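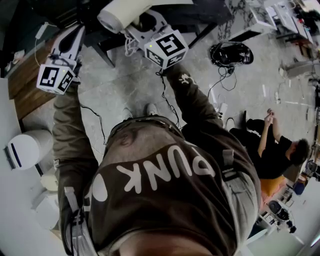
Hi all, picking up Katalin's question about the floor rule for handheld gripper sessions. I'm for it, and I'd go further than the draft does. We spend two pages on marker cubes (keep the faces clean, don't cover the patterns with your fingers, fine) and then one line on cables, and cables are what I worry about every time I walk into the room. There's a power strip right on the tile with cords running all over the place, and the person holding the grippers has one in each hand and more cable hanging off them. If your foot catches, what do you grab with?

Katalin Szalai wrote:
> Section 2 of the Kelik draft says "cables should be tidy."
> Can we make that something a person can check? I'd like
> a clear standing area, marked with tape, before anybody
> picks up a gripper. Is that too fussy for short sessions?

Not too fussy at all! Tape is cheap, and at Saris we already mark the spot for the tables anyway. My suggested wording:

"Before the grippers are picked up, the standing area is clear of cords, bags and power strips. Gripper cables are led away behind the operator or overhead."

I'd also add a line about loose straps and hoodie strings — Boychuk has one in their rules and we could pretty much borrow it.

Still open: does a second person sitting nearby count as inside the area? I'd say no, as long as their feet stay out of it. Comments by Sunday please, I want to get this to the Kulix folks after that.

Radek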